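January, bench notes, teardown cell

Back on the desktop job. The question upstairs is still whether the Malent arm can take old office PCs apart for the Hesville refurb line, and the answer is still that it can take some of an old office PC apart if you have cleared your afternoon.

Score so far: 33 tries at pulling one memory stick. I am counting a try as good if the stick comes out and the slot stays in. The log has grown to 1,102 lines and most of them say "retry". Kirkari wrote the motion planner and their manual describes retrying as a sign of resilience. I have had colleagues like that.

What it does well: finding the case. Tower on its side, panel off, inside facing up, and it works out which way round the thing is faster than I do. Moving to above the part is also fine. It will hover over a memory slot with great authority. The trouble starts in the last few millimetres, where the clips are, and where a person would just feel about with a thumb. 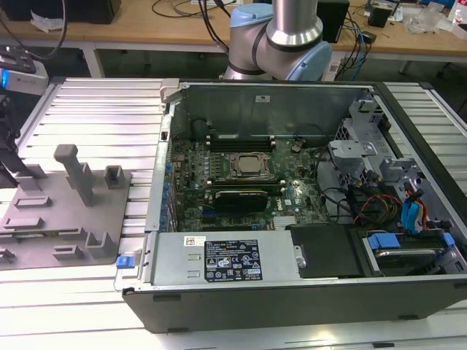
Cables remain the enemy. A cable is never where it was in the last machine, and it moves when you touch the one next to it. The planner treats the whole bundle as a solid lump to be avoided, so anything underneath is off limits unless I reach in and hold the lot aside, at which point the arm stops for safety and we both wait. Tried turning the lump off in software. Don't.

Coloured release tabs are a great help. Blue on grey it picks up every time. Black latch on black plastic, it might as well be asked to find a cat in a coal cellar. Asked Fujimoto (vision package) if there was a setting. There is a setting. It makes the picture brighter and the arm more confident, with no change to where it goes.

Grip force: dropped it again after lunch. Better on sticks, hopeless on drive carriers, which need a proper tug. Want two profiles, switched by part. Currently one profile, switched by me swearing and editing the file.

The target is 3,000 machines a year through the cell. At today's pace I'd put us at 1,000 if it worked nights and I stopped going home. Same people asked whether it could do the washing up in the kitchen. Told them to bring it a mug with a screw in it.

To do:
- second grip profile
- try approaching the memory clips from the side
- find out who has the good Torx driver
- log file fills the disk, rotate it
- reply to Hesville, keep it vague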